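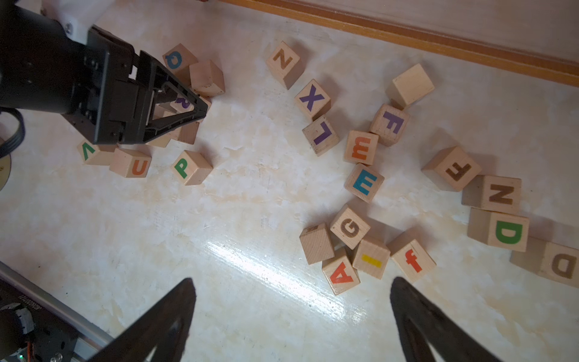 Letter blocks put two gripper finger designs to the test

Home | News | Workshop | Events | Contact

The robotics team at Dametow has started a side-by-side trial of gripper fingers, and the test pieces come straight out of the toy box – wooden alphabet blocks, scattered across a pale, marbled tabletop!

Two arms share the table, both with black, tapering fingers. One has its fingers closed on a block with a purple R, with two more blocks tucked in close underneath, and picking a single block from a crowd like that is exactly the sort of job the team wants to compare.

Each of the 2 finger designs, known in the workshop as Beden and Hermans, will get 1000 picks. The first 84 were done in June, mostly to settle the grip force and find a closing speed that both designs could live with. A pick counts if the block is lifted, held for seven seconds and put down again without knocking its neighbours over.

It's a lovely, simple test, and one that any school or club with a small arm could try for itself. The team plans to share its full results, along with the controller settings, at the Bravemell open evening – and yes, visitors will get a go at the controls.

Recent items
Choosing a wrist camera for close work
Soft pads or bare fingers?
Bravemell open evening: what's on
A tidier way to run cables on small arms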